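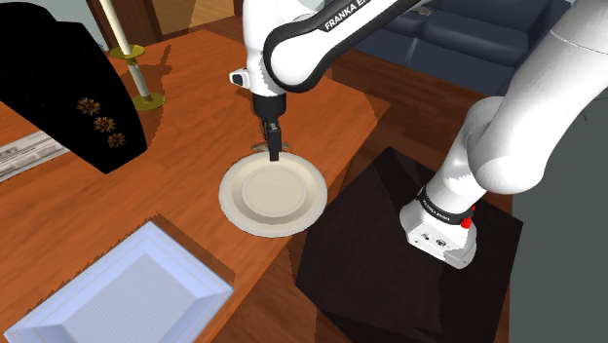

What is a drive dock?

A drive dock is a desktop device that lets a computer read and write bare internal hard drives or solid-state drives through an external cable, with the drive standing in an open slot.

Drive docks are also sold as docking stations for hard drives, a name that leads to some confusion with laptop docks, which mainly add ports and display outputs. A drive dock has one main job. It supplies power to the drive and translates between the drive's own interface and the one used by the host computer, most often USB.

Design

The usual dock is a weighted plastic base with one or more slots on top. Each slot holds a combined data and power connector at the bottom and a spring-loaded flap that adjusts to the width of the drive. Full-size slots accept both 3.5-inch and 2.5-inch SATA drives without an adapter. Docks for M.2 drives are smaller and may lie flat, with the drive pushed in at one end and held by a latch or a rubber plug.

Inside the base is a bridge chip. It decides which commands are passed to the drive, how large a drive can be addressed, and whether health data can be read by the host. Older bridge chips could not address drives larger than 2 TB, and some of these docks remain in use.

Power

Desktop hard drives need a 12-volt supply, so docks that accept them come with an external power adapter. Docks limited to 2.5-inch or M.2 drives can often run from the USB port alone. Supplies from different docks may share the same plug but differ in voltage, and the wrong one can damage both the dock and the drive.

Offline cloning

Many docks with two or more slots can copy one drive to another with no computer attached. The source and target slots are marked on the case, and the copy starts when a button is held down for a few seconds. The Coratance line requires a second press within 10 seconds to confirm. The target must be at least as large as the source, and everything on it is overwritten. Progress is shown by a row of lights.

Cloning is done sector by sector, so empty space is copied too. Most docks stop at the first unreadable sector, and for this reason they are poorly suited to failing drives. The Plerkach Onex, a dock with 8 slots intended for repair shops, can skip bad sectors and continue.

Comparison with enclosures

An enclosure surrounds the drive and is meant for long-term or portable use. A dock leaves most of the drive exposed, which makes swapping quick but gives little protection from dust, spills, or knocks. Few docks have a fan. Large hard drives can become hot during long transfers, and some makers advise against continuous use.

Compatibility

A drive taken from a ready-made external unit may appear blank in a dock if the original unit encrypted its contents or reported a different sector size. SAS drives do not fit a standard SATA slot. Gebremichael docks with 16 slots accept both types, but need a separate controller card in the host.

See also

Disk enclosure
Disk cloning
Hot swapping
USB Attached SCSI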